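Ticket: Desk lamp, blue gooseneck - intermittent light, then none
Status: Open, waiting on part
Location: Trindwood, second floor workroom
Opened: Mon 23 July

Reported problem

Lamp flickers when the neck is moved. Went out completely during use and came back when the head was pushed down. Bulb already swapped by the person reporting, no change. Outlet tested with a phone charger and works.

Item details

Blue painted metal shade and base, black flexible neck, rocker switch on the base, vent holes in the rear cap of the head. Supplied by Verhoeven in April as part of the order for the reading desks. No earlier tickets on this lamp. Two others from the same order have been in for loose shades, closed without parts.

Log entry 1

Picked up lamp and bulb. Bulb tested in a known good fixture and lights normally. The bulb that was removed earlier also lights normally, so both go back on the shelf.

Checked the rating label inside the shade against the bulb. Within limits. No browning on the socket, no smell.

Log entry 2

Continuity test, lamp unplugged, bulb out, switch on.

Plug to switch input: good, steady.
Across the switch: good in the on position, open in the off position. Cycled it repeatedly with no change in reading.
Neutral from plug to socket shell: good, steady.
Switch output to socket center contact: intermittent. Reads good with the neck straight. Drops out when the neck is bent hard near the collar at the base.

The fault follows the bend at the base end. Bending at the head end makes no difference to the reading. The plug and the cord up to the base are cleared, and so is the switch.

Log entry 3

Called Verhoeven support. They asked for the usual steps (different outlet, different bulb, tighten the bulb) and those were already done. They then suggested the center contact in the socket had been pressed flat, a common cause of flicker. Lifted the contact slightly with a plastic tool and retested. No change. This matches the earlier reading, as a flat contact would not respond to a bend at the other end of the neck.

Support confirmed that the neck and its inner wires are sold as one part, made by Caltimeck. The wires are not sold separately for this model. Bend life of the neck is given in their parts sheet as 2,000 cycles. The lamps on the reading desks get moved by every person who sits down, so 500 bends in a few months would not be surprising, but 2,000 seems high for this one.

Log entry 4

Opened the base. The bottom cover comes off with 3 screws. Inside the collar the live wire has been pinched between the locking nut and the edge of the hole. Insulation is flattened at that point and the strands feel loose under it. Looks like an assembly problem - the wire was probably trapped when the nut was run down. Wear from bending alone would show further up inside the neck.

The pinched section is too close to the nut to splice. There is not enough slack to pull the wire down and re-terminate it at the switch either. Neck assembly to be replaced.

Base closed again with all screws so that nothing gets lost. Lamp laid on its side on the white table to keep weight off the neck. 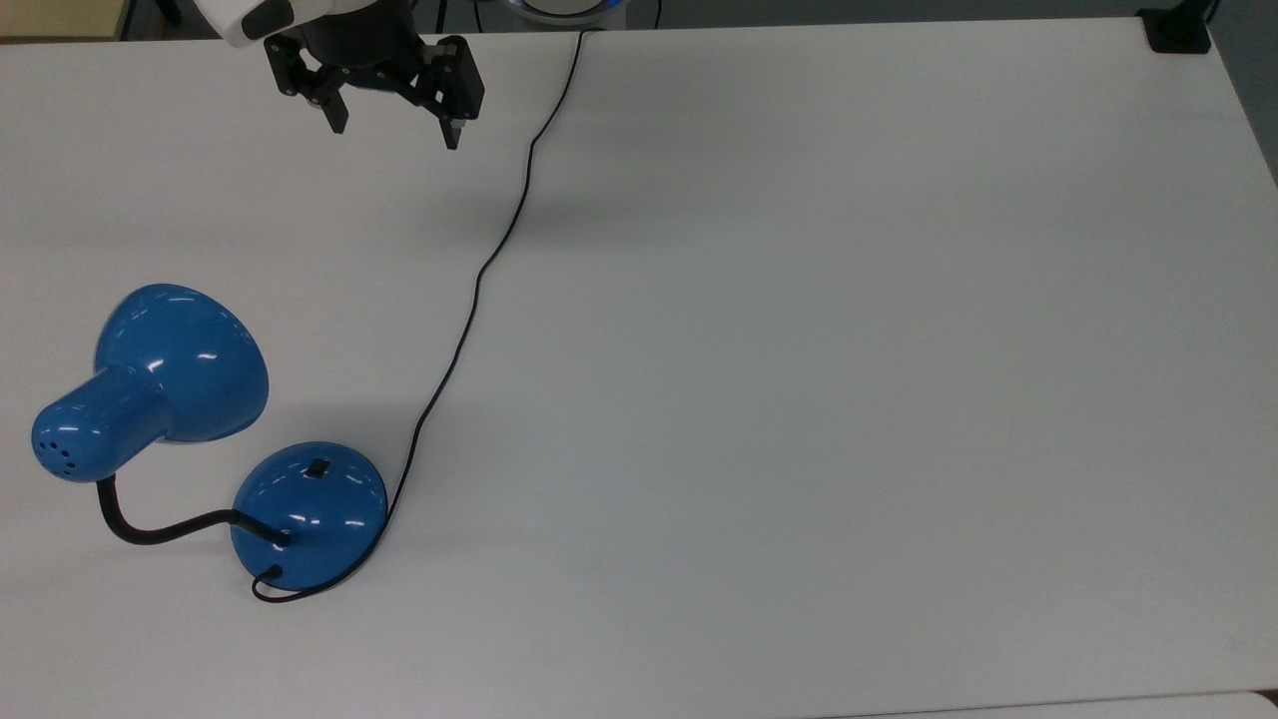 Part ordered through Turar, who hold the Caltimeck stock. Quantity 2, one for this lamp and one spare. Quoted under warranty for the first, the spare is charged. Asked them to confirm that the new neck comes with the nut and the plastic bushing. The bushing was missing from this unit, or was never fitted.

Do not plug this lamp in before the repair. The damaged insulation is inside a metal base, and with a two-prong plug there is no ground to trip anything if the live wire touches the housing.

Next steps

Fit new neck, with bushing. Hold the wires clear of the nut while tightening and check that they still slide by hand afterward.
Repeat the continuity test with the neck bent in each direction at the base end.
Insulation test, live and neutral to base, before power is applied.
Open the base on the two lamps that came in for loose shades and look for the same pinch at the collar. If either one shows it, raise a separate ticket for the whole April order and pull the rest off the desks.

Turar reply, added to ticket: neck ships with nut. Bushing is a separate line item and has been added to the order at no charge. Delivery date to follow.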